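18 May 2025 -- drive swap task, desktop case

Sibusiso wants a yes or no for the Varolbridge people: can the arm take over pulling old hard drives on the refurb line. They have 300 cases waiting.

Target is the 3.5-inch drive in the blue caddy. By hand the job takes me 15 seconds.
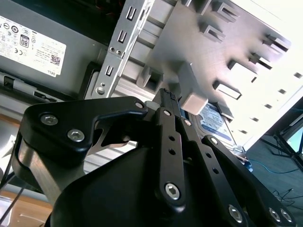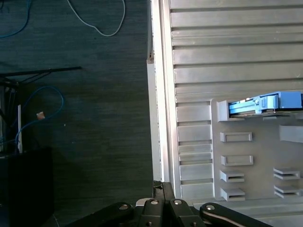
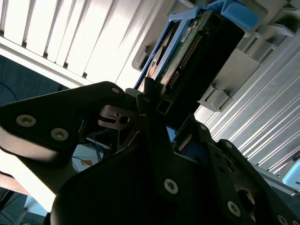
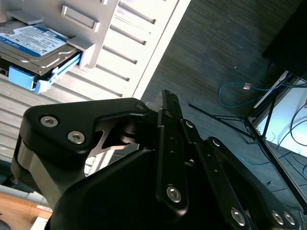
Wrist views, drive bay job.

Getting to the bay is fine now. What I don't trust is the caddy. A person feels the latch give and eases off. We only have motor current, and the threshold from the Trullance job is too coarse for thin plastic. Paraskevi suggests softer fingertips -- worth a try, I have 5 pairs on order.

My answer for now is no for drives, maybe for side panels. Ask again in September.

To do: new threshold, log under run 662, put the long hex key back in the drawer.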